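HERNGATE NAMES ADALBERTO CORDEIRO INTERIM CITY CLERK

Appointment covers the period until a permanent clerk is confirmed

HERNGATE, September 2023 – The City of Herngate has appointed Adalberto Cordeiro as interim city clerk. The appointment takes effect immediately and runs until the City Council confirms a permanent clerk. Cordeiro has served as deputy clerk for six years and has worked for the city for 11.

The position became vacant upon the retirement of City Clerk Teixeira. Under the city charter, the mayor may fill a vacancy in the office on an interim basis, subject to a vote of the council at its next regular meeting. The council approved the appointment with two members absent.

As interim clerk, Cordeiro will hold the full authority of the office. This includes custody of the city seal, certification of ordinances and resolutions, publication of legal notices, administration of oaths, and supervision of municipal elections. He will also act as records officer for requests filed under the state public records law. 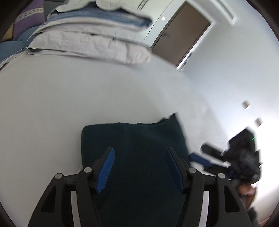
A gripper with blue ridged finger pads above a folded dark teal cloth.

"The duties of the office are set by charter and do not change with the person holding it," Cordeiro said. "Filing deadlines, notice periods and the council calendar all stay as published. My first task is the November ballot, and the certification schedule for that is already in place."

The clerk's office will continue the transfer of council minutes and deeds from the Pramer Street annex to the records room at City Hall. More than 40 boxes remain to be indexed. Records held at the annex may still be requested during the transfer, but requesters should allow additional time for retrieval. Certified copies will be issued at the current fee.

Cordeiro will not receive a separate salary for the deputy position, which will remain open during the interim period. Routine deputy duties – license renewals, agenda packets and front counter service – have been assigned to existing staff. Signature authority for bank and bond documents has been updated with the finance department.

The city will post the permanent position after the November election. Applications will be reviewed by the personnel office, and finalists will be interviewed by the council in open session. Cordeiro has informed the mayor that he does not intend to apply.

Counter hours at the clerk's office are unchanged. Residents of the Erkon district may continue to file documents at the district service desk, where they are collected each business day and stamped with the date of receipt at the desk.

Contact:
Office of the City Clerk
City Hall, Herngate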